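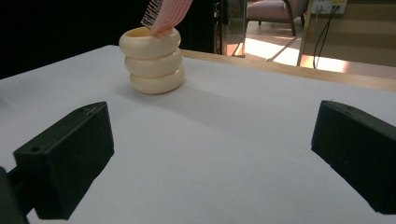 3.2 Setting up and looking after the gripper

The Plurside gripper is held by hand and has two black fingers that close from opposite sides. Our task for the Iver project was to keep it in a state where its recordings could be compared from one week to the next. The test object was a stack of three cream-coloured rings on a white table.

At the start of each session the fingers were opened fully and checked against a steel rule. If one side travelled further than the other by more than 2 mm, the finger screws were slackened, the fingers pushed back square and the screws tightened again. The camera bracket was checked last, as it tended to shift when the fingers were worked on.

In January the left finger began to stick when nearly closed. We took it off and found dust packed into the slide. Cleaning with a dry brush cured it for a few days. After that we used a thin smear of Girnix grease and the fault did not come back.

By the end of the project the gripper had done roughly 3000 closures, of which 1167 were on the rings. The finger pads were changed once, after 1900 closures. The old pads had worn more at the tip than at the base, so the Poon fixing plate may not be holding the fingers quite parallel. We did not have time to measure this.

3.3 Faults still open

The right finger screw works loose and needs thread lock. The spare pads have not been fitted or tested.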